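**Sotau Automation Lab** - gripper comparison thread, 2024-12-11

**1/** Our team has finished the first round of a comparison between two hand-held gripper models, the Aleo and the Plumik. Both are meant for recording manipulation demonstrations without a robot arm. We are posting the main findings in this thread.

**2/** The question was a narrow one. We wanted to know which model gives cleaner position tracking and fewer dropped objects when an operator works with both hands on ordinary household furniture.

**3/** Each model was used for 600 recordings. Operators worked in sessions of 40 minutes with a break of 10 minutes between them. Everyone used both models, and the order was switched halfway through November.

**4/** Tracking relies on printed marker cubes fixed to the grippers. Cubes are cheap and easy to replace. They are also easy to block with a wrist or a sleeve, and most of our lost tracking came from this.

**5/** Small objects with smooth sides proved the hardest part of the test. Curved fingers meet a round knob at very few points, and a slight twist of the hand is enough to lose the grip.

**6/** Two-handed work at the dressing table, a marker cube on each gripper:

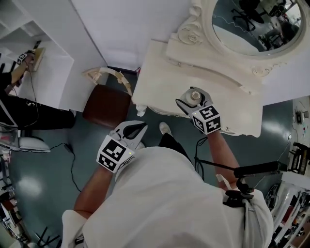
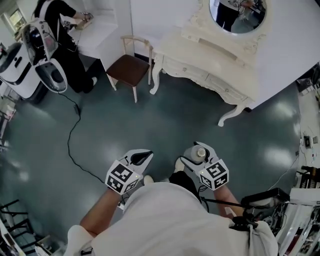 **7/** Arroyo Robotics replied that cable drag deserves its own line in the results. In their trials the cable pulled on the wrist during long reaches, and operators began to shorten their movements without noticing it. They asked whether we had seen the same.

**8/** We had, with both models. The effect was stronger on the Plumik, where the cable leaves the body close to the thumb. Routing it along the forearm helped. We will report reach length separately in the next round.

**9/** On tracking, the Aleo did better. Its cube sits farther from the hand and stayed readable through most turns of the wrist. The Plumik lost its markers most often when the operator reached low with the palm facing up.

**10/** On grip, the Plumik did better. Its finger pads are softer and it held caps and small bottles with less force. The Aleo pads began to shine after 80 recordings and had to be cleaned more often than the manual suggests.

**11/** Operators preferred the trigger on the Aleo for short tasks and the one on the Plumik for long sessions. We do not consider this settled - the trigger springs on our two Aleo units do not feel alike, and we have asked for a replacement.

**12/** The next round will use the same tasks, with new pads on both models and the cables routed along the forearm. Groups that would like the task list may request it by direct message.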